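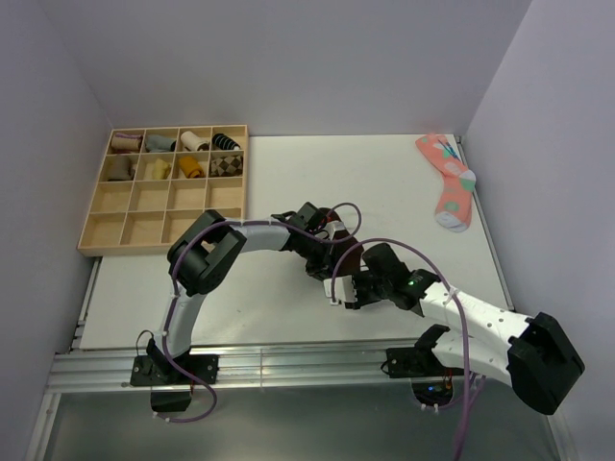

*Sock cell, both arms on the brown one, two rows of the box still to fill*

**kevser_k:** Hello all, and sorry for the ramble. My right arm keeps faulting on overcurrent at the handoff, and when it trips it goes limp and drops onto the table – gave me quite a scare the first time! It happened 3 times in 60 runs. I've swapped the wrist servo already and I'm fresh out of ideas.

**ottar_f:** Lovely setup, Kevser! I'd bet on the cable, friend. A purple loop that high over the wrist can snag and pull.

**siufong:** I don't buy the cable, sorry Ottar. To me it sounds like both grippers closing on each other and neither giving way. What's your current limit?

**kevser_k:** It's 3000 in the config, whatever unit that is (the manual is no help, bless it).

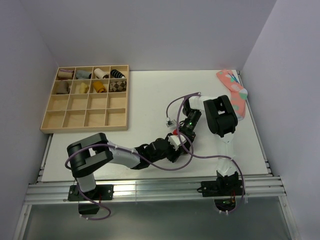 The trips always come with the grippers close together like that, so Siu-fong may be onto something. I'll try a lower limit tonight.

**ottar_f:** Fine, but tie the cable down too, and please keep your hands out until the limp drop is sorted!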